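# The Rulebook Stops at the Tape

Taladance sells a safety code for humanoid robots that work near people. It runs to 149 pages, and I have read them all. Page 12 says to mark a keep-out zone on the floor. The code never says what kind of mark, how big, or who checks it after a month of foot traffic.

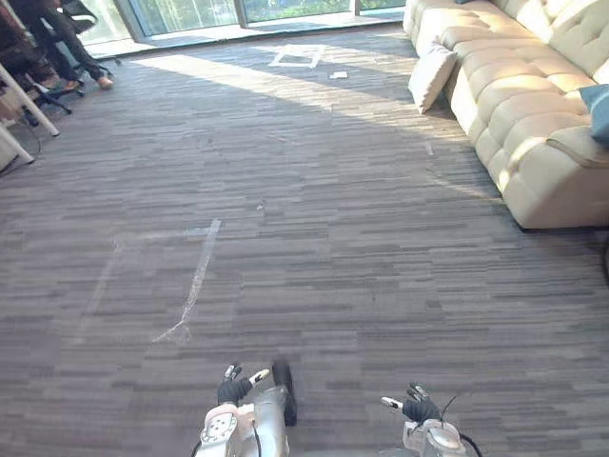 *Worn tape and a taped square on the carpet in front of the robot.*

Ask who enforces any of this and the answers get soft. Hullura, which trains operators, gives its people a certificate after 32 questions. Two of them deal with loose cables.

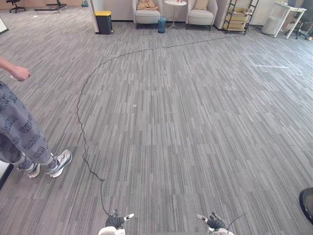
Bouchra Helmy

I would have asked more. A cable across a walkway is the oldest hazard in any shop, and the code files it under "housekeeping," with no distance and no duty to tie anything down. Urkent's competing draft, due in December, at least wants cables covered wherever people walk. It also lets a company sign off on its own floor.
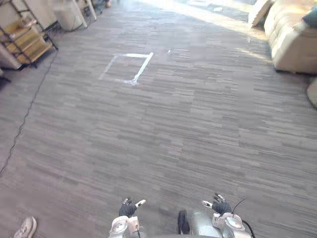
*A taped square, a long cable and a sneaker at lower left.*

My bigger complaint is with the word "attended." Both documents relax their limits when a person is present, as if standing close to a machine were a form of protection. Neither says where that person should stand, or which way to face.
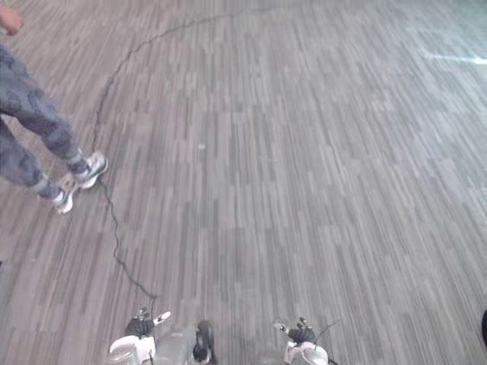

Ibrahim disagrees with me on this, and told me that a strict distance rule would be ignored by lunch, so he'd take a vague one people follow. Maybe. I'd like to see the incident logs first, and neither code requires anyone to publish them.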